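Clearing out the sewing room, part two

Posted Aug 3, 2026

I said in January that I would get through the sewing room by the end of summer. Summer came and went, then autumn, and I have finally done the last of the shelves. The fabric was the easy bit. I folded it, measured anything longer than a metre, and gave away whatever I couldn't see myself using. The notions took much longer.

By notions I mean everything that isn't cloth or a pattern: buttons, zips, bias binding, press studs, bobbins, elastic, hooks and eyes. I had them in margarine tubs, an old biscuit tin and one drawer that no longer shut. I buy elastic every time I start a pair of pyjamas because I can never find the elastic I bought last time. There were 9 metres of the same white 12 mm in that drawer, all in separate packets.

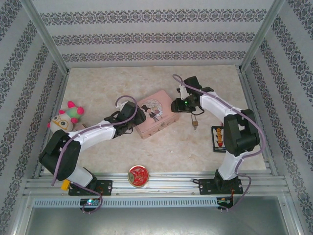 Zips went first. I sorted them by length and then by type, and threw out any with a sticky slider. My neighbour Thitima Chuensuk did alterations for years and she told me to run a candle along the teeth before giving up on one, which saved a handful. After that I needed containers. I had been looking at the stacking drawers from Grarnelia, but a set was $69 and I'd have needed two. I've gone with flat cases that have a proper lid, like the pink one with the top hat character printed on it. A rigid rectangular case stacks, and if every lid is different I don't have to label anything. The bobbins are in one, the machine feet in another, and I haven't mixed them up yet.

Buttons were the worst job. I counted them, which was a mistake, and stopped at 377 with most of the tin still to go. Shirt buttons are now in one jar and coat buttons in another. Odd ones are threaded onto a loop of fishing line by colour. If there are fewer than three of a kind they go on the loop and I don't think about them again.

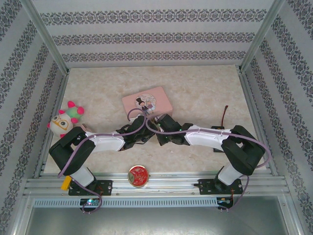 Thread I have left on the wall rack, but I moved the rack away from the window. Old cotton thread goes brittle in the sun and I had a few reels that snapped with hardly any pull. To test one, take a short length between both hands and tug it. If it breaks cleanly without much effort, keep it for tacking or bin it. I lost a whole row of greens this way, including two I'd bought for a linen skirt I never cut out.

The machine needs a service before I start anything new. Heffernan used to do it while you waited, but they now want it for a fortnight, so I'll drop it in before we go up to Bremach and collect it on the way home. The bobbin winder has been slipping and I'd like them to check the tension as well – it has been loose on the underside since the curtains.

Still to do: the patterns. There are two boxes of them under the bed, half of them cut to a size I haven't been for a long time. I'm going to trace the ones I like onto Swedish paper and let the rest go to the op shop.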